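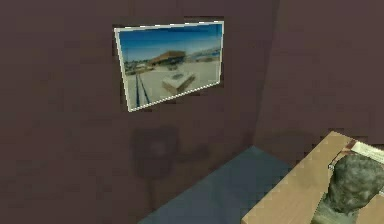 Section 6. Loading your first practice room

By now you should have the Pokus simulator installed and the little green light showing next to your name in the Rullent launcher. If the light is still grey, go back to Section 5 and sign in again before you carry on. Otherwise, put the kettle on, get comfortable, and we'll open a room together. It's a lovely moment, this one, and there's no hurry at all.

We start everyone off in the room called Tokarz. It is a plain sort of place, with dark brown walls, a bluish-grey floor, a wooden table and one framed picture of a sunny square to brighten things up, and it loads quickly even on an older laptop.

1. Choose Rooms from the left-hand menu, then click Tokarz. The first load fetches some 200 megabytes, so do use a wired connection if you have one. Later loads come straight from your own disk.

2. Wait for the word Ready in the bottom bar. The walls will look blocky to begin with. On the Low texture setting they stay that way, and you needn't worry about it, as your robot will practise just as happily on coarse walls as on fine ones.

3. Hold the right mouse button and move the mouse to look about. Turn until you have the corner of the room in view, with the framed picture over on the left and the stone head on the table at the lower right. If you get in a muddle (we all do at first), press Home and you'll be put back where you started.

Note: Looking about only moves your own view. It doesn't move the robot, and nothing you do in this step is written to your practice log.

4. Open Settings, then Light, and drag the slider until you can comfortably make out where the wall meets the floor. Tokarz is rather dim as supplied. Leave the Shadows box ticked for now, even if your fan starts to complain.

5. Click once on the table top. A thin yellow outline should appear, with the name of the object in the side panel. Try the same with the stone head and the flat white object behind it. Anything that takes an outline can be given to the robot as a target later on.

Caution: Please don't tick Movable for the table. The room file treats it as the resting surface for everything on top, and if it's shifted halfway through a run the objects may drop through the floor. Should this happen, close the room without saving and load it afresh.

6. When you're happy with the view, choose Save View As and give it a name you'll recognise in a month's time. Salamatu Oyelaran, who wrote most of these rooms, likes to put the room name first and the corner second, and we've found it a good habit to copy.

If something goes wrong

Message 1376: the room has loaded but its textures haven't. Click Repair in the launcher and let it finish before opening the room again.

Message 1441: your graphics driver is too old for shadows. Update it if you can, or untick Shadows and carry on without them. The exercises in Section 7 work perfectly well either way.

Anything else, do write to Hermenegildo Cuautle on the support desk and attach the log from your Pokus folder. He would much sooner hear from you early than have you struggling on alone all weekend!

Next: Section 7. Adding an arm and choosing a target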